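報道関係各位

2018年7月20日(金)
Vlachopoulos株式会社

小径容器向けラベル基材「Panavari」の供給を開始
曲面貼付時の端部浮きを抑制、Pruradberg工場で量産

Vlachopoulos株式会社(以下、当社)は、化粧品、外用剤、文具用液剤などに使われる小径容器向けのラベル基材「Panavari」について、Pruradberg工場における量産体制が整ったことから、本日より国内外のラベル印刷会社および容器充填会社への供給を開始します。これまでは3月から一部の取引先に限り試験供給を行っていました。

1. 開発の背景

容器の小型化に伴い、ラベルを貼付する面の曲率は大きくなる傾向にあります。曲率が大きい面では、基材が平面に戻ろうとする力が粘着剤の保持力を上回りやすく、貼付後の時間経過とともに端部が浮く現象が生じます。端部浮きは外観上の不良となるほか、搬送時の引っ掛かり、隣接する容器への接着、表示事項の欠落の原因になります。

従来は、粘着剤の塗工量を増やすか、基材を薄くする方法で対応してきました。前者では、裁断時に粘着剤が側面へはみ出し、打ち抜き刃の清掃頻度が上がります。後者では、自動貼付機で剥離板から送り出す際に基材が腰折れを起こし、位置ずれの要因となります。容器の径が小さくなるほど両者の調整幅は狭くなり、印刷会社ごとに条件を個別に設定する状況が続いていました。

化粧品分野では、これに加えて加飾との両立が求められます。胴部に金属調の帯や段差を設けた容器では、ラベルを貼れる平滑な範囲が上下に分断されます。底面や下部の狭い範囲に表示を集約する設計も多く、ラベルの縦寸法が短くなるため、端部の保持に使える面積はさらに減少します。
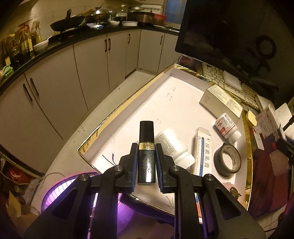

金色の帯をもつ黒色の口紅型容器

2. 製品の概要

Panavariは、ポリオレフィン系フィルムを主材とする5層構成の基材です。表面から順に、印刷受容層、支持層、応力緩和層、接着補助層、粘着剤層を配置しています。応力緩和層は弾性率の低い樹脂で構成され、貼付後に基材内部に残る曲げ応力を吸収します。支持層には従来品と同じ樹脂を使用しているため、送り出し時の剛性は維持されます。

総厚は、剥離紙を除き96マイクロメートルです。既存の貼付機で使用する場合、剥離板の交換は必要ありません。ただし、送り出し角度と押さえローラーの圧力については、当社が別途配布する設定表に基づく再調整を推奨します。

印刷方式は、フレキソ印刷、凸版印刷およびUVインクジェット印刷に対応します。溶剤系インキを使用する場合は、乾燥温度によって応力緩和層が軟化することがあるため、事前に当社技術窓口へご相談ください。箔押しについては、加圧時間の短い平圧方式に限り対応します。

3. 評価試験

評価はDrerkutov試験所で実施しました。試験に供した容器は169点で、材質はポリエチレン、ポリプロピレン、PETおよびガラスです。各容器にラベルを貼付した後、高温高湿、低温、温度サイクルの各条件下で保管し、端部の浮きの有無を拡大鏡で確認しました。判定は、基材の端が容器表面から離れ、下地との間に空隙が確認できるものを不合格としています。

肩部に向かって径が細くなる容器については、円筒部のみに貼付した場合と、肩部の立ち上がりに一部が掛かる場合とを分けて記録しました。後者では、基材の上端に周方向の余りが生じ、しわとなって現れます。Panavariの使用条件として、肩部の始点から上へラベルを延長しないことを仕様書に明記しています。

試験結果の詳細は、秘密保持契約を締結した取引先に技術資料として開示します。なお、粉体の付着した容器、表面にシリコーン系離型剤が残留した容器は評価対象に含まれていません。これらの容器では、粘着剤の種類にかかわらず十分な初期接着が得られないことがあります。

4. 版下設計に関する資料の公開

供給開始に合わせ、当社は印刷会社の版下担当者向けに設計資料を公開します。内容は、容器径とラベル幅の関係、継ぎ目位置の指定方法、文字の最小寸法、地色と文字色の組み合わせ、ロット表示の印字余白に関する事項です。

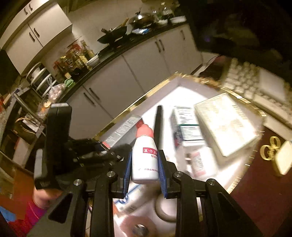 版下の設計では、展開図上の見え方と、容器に巻き付けた後の見え方の差を確認する工程が必要です。展開図では横一列に収まる製品名も、小径の胴部に巻き付けると正面から読める範囲が限られます。設計資料では、この差を正面可読幅として定義し、容器径ごとに算出表を掲載しました。赤地に白文字の矩形ラベルを付けた白いプラスチックボトルの場合、正面で読めるのは「复方土」までで、名称の続きは側面に回り込んでいます。このような配置では、棚に並べる向きを揃えるか、名称を改行して幅を縮めるかの判断を、版の作成前に行うことになります。算出表は漢字、かな、ラテン文字およびギリシャ文字に対応し、字間を詰めた場合の値も併記しています。

文字の最小寸法については、法令または業界基準に定めがある場合、その値を優先します。設計資料に示す値は印刷適性の観点から当社が定めたものであり、表示義務への適合を保証するものではありません。

5. 生産および供給体制

Pruradberg工場では、既存の塗工設備1系列を改造し、応力緩和層の共押出に対応させました。原反の幅および巻長は従来品と共通です。検査工程では、塗工幅方向の厚みを連続測定し、規格を外れた区間に標識を付したうえで出荷前に除去します。

供給形態は、原反、スリット品、打ち抜き加工済み品の3種類です。打ち抜き加工済み品は受注生産とし、型の製作期間を除く標準納期は受注確定後5週間とします。保管は直射日光を避け、巻芯を垂直にした状態で行ってください。開封後の残品は、端面を保護したうえで元の包装に戻す必要があります。

従来品の生産は当面継続します。従来品からの切り替えを検討される取引先には、同一の版を用いた比較用の試し刷りに対応します。試し刷りに使用する容器は、取引先からの支給品に限ります。

6. 担当者コメント

当社ラベル材料部 部長 Makis Pappas
「試験供給の期間中、貼付機の設定に関する問い合わせを多く受けました。特に押さえローラーの圧力は、従来品の設定のままでは過大となる場合があります。設定表は機種別に整理し直しましたので、導入時には必ず最新版を参照してください。肩部を含む全面貼付への対応は、別の基材として検討を続けています。」

7. 資料の請求方法

サンプル、仕様書および設計資料の請求は、当社ウェブサイトの請求フォームで受け付けます。請求時には、容器の材質、胴部の外径、充填する内容物の種類、使用予定の貼付機の機種名をご記入ください。サンプルはスリット品のみで、幅の指定は標準寸法から選択する方式です。

本資料に記載の内容は発表日現在のものです。製品の仕様は予告なく変更することがあります。

本件に関するお問い合わせ先
Vlachopoulos株式会社 ラベル材料部 技術窓口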